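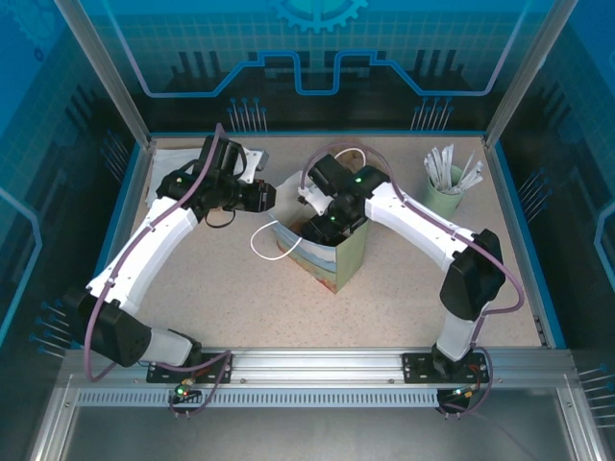
The drum arrived before the drummer. It came in a taxi, on the back seat, with the belt fastened across it, and the driver would not carry it up the steps because he had a bad shoulder. Igor Pawlak carried it himself. He was the stage manager of the Barta, a small theatre with a leaking roof, and he was used to carrying things.

"Where is the man?" he asked.

"He is walking," the driver said. "He told me that he wanted to walk."

It was July and the company called Misura had one evening left before the opening. They were 15 dancers, and all of them were lying on the stage with their legs up against the back wall, like people who wait for a doctor. Their choreographer had gone out to telephone. The piece was named Fidimel, after a village where her grandmother had danced at weddings, and she had made it to recorded music. Then, in the last week, she had listened to the recording once more and said that it was dead.

Wekesa Koech came in at ten past six. He was a tall man of 57 with a grey coat over his arm. He shook hands with Igor, then with the woman who was sweeping, then he went up and shook hands with all the dancers, who had to take their legs down from the wall for it.

"So," he said. "Show me, please."

"With the music?" asked one of the girls.

"Without."

They did not like that. In the beginning they counted under their breath, and in the second part, where the lines cross, two of them arrived at the same place and stopped. Somebody laughed. Wekesa was sitting on the floor at the side with his hands on his knees. He did not touch the drum. When they finished he asked them to do it again, and he still did not touch it.

Igor stood by the ropes and looked at his watch. The hall had to be locked at 10, and he had not yet set one lamp. In his youth he had also danced, in a folk ensemble which travelled by bus to Zorkitz and to other towns of that kind, and he had a silver medal in a drawer. His knee had finished it. He did not speak about this to the companies that came, and they did not ask.

The third time, Wekesa began to play. It was so quiet that Igor first took it for rain on the roof, and he looked for the bucket. The dancers did not hear it either, or they heard it only with the feet. The boy at the front, who was always early, was not early. The lines crossed and went through each other. Then the drum became louder, and a small dancer with a plaster on her heel turned her head towards it while she was jumping, as one turns when somebody calls from across the street.

Igor noticed that his own heel was going up and down on the boards. He stopped it. After a moment he let it go on.

The choreographer had come back and was standing in the door with the telephone in her hand. She waited until the end.

"That is slower than I made it," she said.

"Yes," said Wekesa.

"My grandmother's was faster."

"How old was she, when you saw her?"

She thought. "70. More than that."

"Then it was not faster. You were small."

She did not answer him. She put the telephone in her bag, took off her shoes and walked to the middle of the stage, and the dancers made room. She asked him to play the last part from the turn. He wiped his palms on his trousers.

"And you?" he said to Igor. "You are making a noise there with your foot. Come out or be quiet."

"I have the lamps to do," said Igor.

"The lamps," said Wekesa, and began.

Igor looked at the ladder, and at the box of coloured filters that he had sorted in the afternoon. He bent the bad knee a little to see what it would say. Then he hung his keys on the nail by the ropes and went on from the left side, where the floor was not so good, keeping close to the curtain.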